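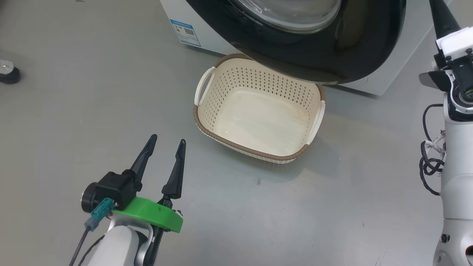 Tarkell task planner, version 2: a long-ish review

We have had Tarkell running our two-armed setup at Wimusside for most of the winter now, almost all of it on laundry jobs, and I've promised so many people a proper write-up that I had better sit down and do it. Put the kettle on, I do go on a bit.

For anyone who hasn't met it, Tarkell is the layer that sits between your perception and your arm controllers. You give it a goal (basket in front of the washer, door open, washing out) and it works out the order of things, which arm does what, and what to try when a step falls over. We came to it from Pivatitz, which I was very fond of, but which wanted every recovery written out by hand. Our laundry script had grown to 377 lines and I was the only one who dared touch it. The same job in Tarkell fits in 40, and I can still read them after a weekend away!

What I like best is the scene editor. You drop in rough shapes for the big things, and it lines them up against whatever your detector reports. A cream basket pushed up close under a curved, glossy black washer front is a miserable thing for a depth camera, what with the reflections above and all those little diamond holes in the sides, and our first attempts had the basket's far edge melting into the machine. Tarkell lets you say that the rim is one closed rectangle and should be treated as such even where it can't be seen properly. I ticked that box, set the margin to 15 mm, and the planned approaches to the left handle became sensible straight away. I was so pleased I went and fetched somebody to look.

The replay viewer is lovely too. You can scrub through a run and see why the planner chose one arm over the other, with the rejected options greyed out beside it.

Now the grumbles. Planning with both arms at once is slow, and the progress bar is no help at all - it leaps to nearly finished and then sits there. Cables aren't modelled, so you have to draw a keep-out zone round any loops on the arm yourself, and the zone doesn't follow the wrist when you change tools. The manual is friendly but thin on anything to do with custom fingers. And the Arabzadeh grasp plug-in, sold separately, forgets its settings each time you update. Write them down somewhere.

I'd still buy it again, and we've renewed until April while we see whether the cable business gets sorted. If you only have one arm and a tidy bench, Pivatitz will probably do you very nicely for less money.

Reviewed 1/15/25, on the standard licence, paid for by us.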